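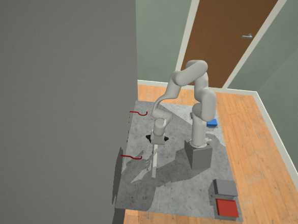
D. Nallari

Besilano has started selling a new two-channel dash camera, the Surkitz 2, aimed at drivers who want footage of both the road ahead and the traffic behind them without paying for a professional install. The kit went on sale in September through the company's own site and a handful of auto parts stores.

The front unit sticks to the windshield behind the mirror and records at 1440p. The rear unit is smaller and records at 1080p, and it connects to the front one with a long cable that can be tucked under the headliner trim. Power comes from the 12-volt socket. Drivers who want the camera to keep running while the car is parked will need the hardwire kit, sold separately.

Parking mode is where most of the changes are. The older Surkitz woke up for nearly any bump, and owners complained of memory cards full of slammed doors and passing trucks. The new one lets you set the shock sensor to one of 4 levels and saves a short clip from before and after each hit. It also shuts itself off when the car battery drops below a set voltage, so the car should still start in the morning.

Clips are stored on a microSD card, which does not come in the box. When the card is full, the camera records over the oldest files, except for those locked by the shock sensor or by the button on the side. Locked clips have their own folder, and that folder can fill up too. Besilano suggests clearing it once a month.

A phone app handles setup and downloads over the camera's own Wi-Fi. There is no cloud storage and no monthly fee. Each clip can be stamped with date, time and speed, and the speed stamp can be turned off in the menu. Some drivers may want to do that before handing a file to an insurer.

Anyone planning to use the footage for a claim should check with their insurance company first. Some accept video uploaded with the claim form, while others ask for the original file from the card. Rules on windshield mounting and on recording sound inside the car also differ from state to state. The microphone is on by default and can be switched off with a long press of the power button.

The cable for the rear camera is long enough for sedans and most small SUVs. Owners of vans and full-size pickups will have to order the extension. A version with an interior camera for rideshare drivers is planned, but Besilano has not given a price or a release date for it.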